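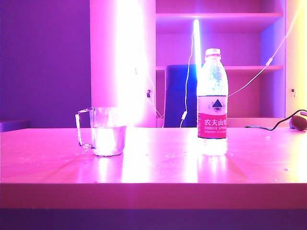

Fixed view of the table: mug with water on the left, bottle on the right, pink light.

Numura Glassware Set – README and rules of use

Maintainer: Farhad Ghorbani
Contents: 1204 episodes recorded, 1142 released
Last change to this file: December

1. What is in the set

Numura is a set of robot manipulation episodes with clear objects under strong colored light. Every episode has one fixed view and at least one wrist view. The raw files were collected in Vernby and checked a second time before the release. The 62 episodes that are not released failed one of the rules in section 3.

2. Light and color

Do not correct the white balance. The color of the light is part of the condition, and a corrected copy must never be mixed with the original one. If you need a corrected copy, keep it in its own folder and write "corrected" in the episode notes.

Overexposed areas are permitted. Reviewers should mark them with the tag "glare" only when they touch the target object.

3. Rules for annotators

3.1 Label the object by what you see in that view. If the fixed view shows a handle and the wrist view does not, the two labels may be different. Please do not copy a label from one view to the other.

3.2 A mark molded into plastic is recorded as "mark, not legible" when you cannot read it. The triangle on the base of this clear cup is a good case: the shape can be seen, but a number inside can not, so the field for the material code stays empty.

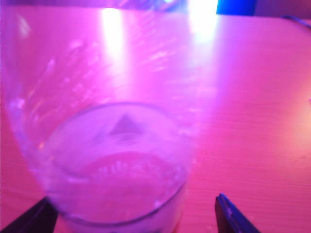

3.3 Printed text on a label is copied in its original script. For the bottle in the fixed view we write 农夫山泉 and then NONGFU SPRING. Small print is left out.

3.4 Motion blur is not a reason to delete a frame. Give it a blur grade from 0 to 5 and label only the objects whose outline you can follow. In the wrist frame after this rule the drinking glass can still be labeled, while the dark shape on the right gets "unknown". Two annotators must agree on every grade above 3. When they disagree, the higher grade is kept – we tried the average first and it made the Jellard split hard to use. 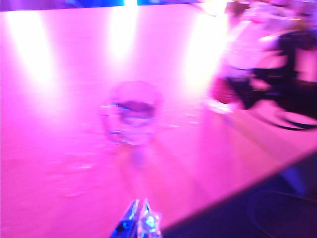
4. Safety rules for new recordings

Groups who want to add episodes should follow the same practice as we do:

- Keep open water away from power strips and connectors.
- Wipe the table between episodes if the next one needs a dry surface.
- One person stays at the stop button during motion and has no other task.
- Write down any broken glass in the log, also when the episode was good.

5. Splits

The Petrauskas split holds 172 episodes and is for testing only. Do not tune on it. All other released episodes belong to the Jellard split.

6. Known problems

Time stamps of the wrist view can be late by about two frames. Some early notes use "cup" for every vessel; we are correcting these by hand. Corrections can be sent to Farhad Ghorbani with the episode number in the subject line.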